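The Fernix rain gauge and weather station, and why I sell it

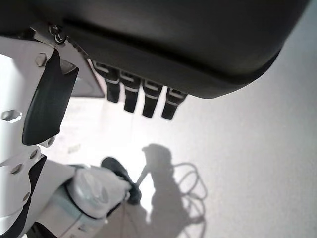 Four black fingers with pale bands, under a dark gray housing

Hi, I'm Asmaa Radwan, and I run the little weather shop at Gemow. I've been writing down rainfall since I was a kid with a jam jar on the back steps, so I'm picky about gauges, and I only list the ones I've had out in my own yard through at least one wet season. The Fernix has been on its post since January and I like it a lot.

What you get is a tipping-bucket rain gauge, a temperature and humidity sensor in its own slatted shield, a wind cup and vane, and an indoor display. The outdoor parts talk to the display by radio, up to 100 yards with nothing in the way. My house has thick walls and a metal garage door right in the path, and I still get a reading every 15 seconds at the kitchen counter. If your display drops out, try moving it to a window first before you write to me (but do write to me!).

Rain

I tested this part the hardest. A tipping bucket always loses a little in a real downpour, when the water comes in faster than the little see-saw can tip. I keep an old-fashioned tube gauge next to mine and compare them every morning at 7. On gentle days they agree so closely that I stopped bothering to note the difference. On the big thunderstorm days the Fernix reads a touch low, and there's a correction setting in the menu that takes care of most of it. Turn the setting on once you have a month of your own numbers to go by. Don't guess at it on the first day like I did.

The display shows rain for the last hour, since midnight, the month so far and the year so far. You can switch between inches and millimeters without losing the history, which my old Komgate could never manage (I lost a whole spring that way and I'm still mad).

Wind

Good enough for a backyard. The cups start turning in a very light breeze and the gust reading is quick. Just be honest with yourself about where you put it. Mine is on a fence post with a maple on the west side, so my west winds always come out weaker than what the forecast says. If you can get it up on a roof mast, do that. The mast isn't in the box, but the Hamdy bracket fits it fine and I keep those in stock.

Pressure

There's a barometer inside the display, with a 12-hour graph. I look at this more than anything else on the screen! When a low is moving in you can watch the line slide all afternoon, and it's a nice thing to have next to the forecast maps. Set it to sea level pressure when you first plug it in. You'll need your elevation for that, and any topo map will give it to you.

Setting it up

Give yourself a free afternoon. The gauge has to be dead level or the bucket tips unevenly, so use the bubble on the base and then check again after you tighten the clamp, because tightening always nudges it. Keep it away from the roof edge and from sprinklers. Batteries go in the outdoor unit first and then the display. If you do it the other way around they sometimes don't find each other and you have to start over.

Clean the funnel when the leaves come down. I use a soft bottle brush and plain water. Spiders love the wind cup for some reason, so give that a look too.

What it won't do

It doesn't melt snow, so winter totals will show up whenever the thaw does. There's no lightning sensor. It saves readings to a memory card, and I copy mine over once a month, but it won't post them online for you without the separate Fernix bridge.

Ordering

Comes with a 3 year warranty on the outdoor parts. Spare funnels, wind cups and buckets are all on the parts page, and I'd pick up an extra funnel screen while you're there, they're cheap and they blow away. If you aren't sure whether your yard will work, send me a rough sketch with the trees and the fence on it and I'll tell you where I'd put the post.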